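発表者ノート
双腕マニピュレーションのための実演データ収集:運用手順と品質基準
2022年4月30日 Skovham作業部会 発表時間25分

スライド1 表題
所属と共同発表者の紹介は簡潔に済ませる。収集系の設計はOk-hee Maeng、注釈と検査はSo-yul Cho。質疑は最後にまとめて受ける。

スライド2 本日の範囲
扱うのは収集の運用のみ。方策の構造と学習の設定には触れない。質問が出た場合は付録Bを参照してもらう。
用語を先に固定しておく。「エピソード」は初期配置の確定から両腕が待機姿勢に戻るまで。「ステップ」は制御周期1回分の記録。「課題」は言語指示と終了条件の組。過去の資料では「試行」と「エピソード」が混在していたため、今回から後者に統一した。

スライド3 収集系の構成
操作者が遠隔操作で両腕を動かし、関節角、グリッパー開度、複数視点の映像を同時に記録する。制御と記録はともに50Hz。映像は記録時に間引かず、学習側で必要に応じて落とす。
記録ソフトはZonel。課題定義と割り当てはSkiditzで管理し、エピソード番号で突き合わせる。番号は自動採番。手入力は10月の時点で廃止した。
(ここで時刻同期の方式を聞かれることが多い。答えは付録Aの図。口頭で説明し始めると長くなる。)

スライド4 課題群「カップ」
今回の収集分で最も件数が多い課題群。把持、移載、棚への配置、棚からの取り出しを含む。静止画3点を続けて出す。各10秒。
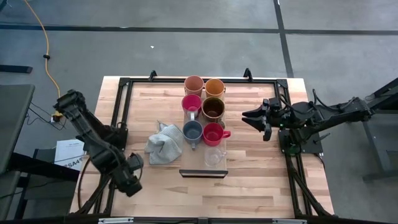
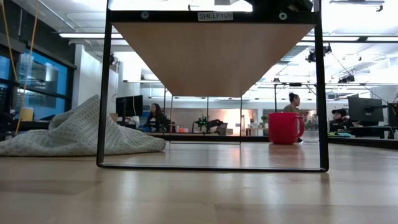
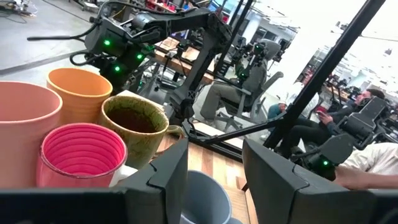

スライド5 初期配置の多様性
多様性は物体の種類だけで管理しない。位置、向き、隣との間隔、視点ごとの遮蔽を別々の項目として課題定義に書く。種類を増やしても配置が固定であれば、方策は位置を覚えるだけで終わる。1枚目の盤上にあるマグを例に取ると、赤紫のものは取っ手が手前、その斜め手前にある赤いものは右を向いている。把持姿勢はこの差で変わる。透明なガラスのマグは別の区分とし、不透明なものと成功率を合算しない。3枚目の手首視点では、手前の青灰色のカップが開いた指の間に上側だけ見えている。接近の終盤ではこの視点の情報量が大きいので、手首映像が欠けたエピソードは他の視点が揃っていても不採用とする。

スライド6 棚課題の注意点
棚の識別ラベルは課題定義の記号と一致させる。2枚目の横桟にある「SHELF1(3)」がその表記。ラベルと定義が食い違うと、後段の検査で全件を目視することになる。
固定視点では棚板や脚が物体を隠す場合がある。隠れること自体は不採用の理由にしない。隠れている間、他の視点のいずれかで物体を追えることを条件とする。
棚の内側での把持は、指先より前腕側の干渉が先に問題になる。操作者には接近方向を口頭で確認させてから開始する。

スライド7 収集手順
1. Skiditzで課題を取得し、言語指示を読み上げる。
2. 初期配置を作り、全視点の映像を画面で確認する。
3. 両腕を待機姿勢にして記録を開始する。
4. 操作。やり直しは1回まで認め、該当区間に印を付ける。
5. 終了条件を満たしたら待機姿勢に戻し、記録を停止する。
6. 操作者が成否を入力する。迷った場合は「保留」。
手順2を省くと露出の異常を見落とす。窓側からの光が入る時間帯は特に注意。自動露出は使わず、開始前に固定する。

スライド8 採否の基準
目標は採用1000エピソード。記録総数は1297、採用数は目標どおり1000。残りの297は不採用。内訳の図を見せる。
不採用の主な理由は次のとおり。
・映像の欠落、または時刻のずれ
・終了条件を満たさないまま停止
・言語指示と実際の対象物の不一致
・操作者以外の手が作業域に入ったもの
失敗したエピソードがすべて不採用になるわけではない。落下や把持のずれから復帰したものは採用し、復帰区間を注釈する。復帰の例がない状態で学習すると、わずかなずれから戻れない方策になる。
(「成功例だけで十分ではないか」という質問には、付録Cの比較表で答える。)

スライド9 注釈
So-yulの担当部分。注釈は接近、把持、移動、解放の4区間。両腕が同時に動く場合は左右を別系列とする。境界はグリッパー開度の変化点から自動で候補を出し、人が修正する。
布のような柔軟物は変化点だけでは境界が決まらない。解放の時点を「指が離れ、物体が支持面に載った最初のステップ」と定義した。この定義でも判断が割れるものは2名で確認する。

スライド10 操作者間の差
同じ課題でも操作者によって所要時間と軌道が異なる。速い操作者に合わせる指示は出していない。停止時間が長いエピソードは、学習側で静止ステップを除いて使う。
操作者ごとの件数に偏りが出ないよう、割り当ては週単位で見直す。途中から加わった操作者の最初の25エピソードは練習扱いとし、記録総数にも含めない。

スライド11 今後の作業
Bangでの収集開始に向け、同じ手順書を移植する。未決事項は、照明条件の記録項目、棚の高さの段階数、保留エピソードの再判定の締め切り。
カメラの校正値を拠点間で共通形式にする件はOk-heeが案を作成中。形式が決まるまで、拠点をまたいだデータの結合は行わない。

付録の対応
A 時刻同期
B 学習設定の概要
C 復帰例の有無による比較
Bは印刷配布分に入っていない。画面で出す。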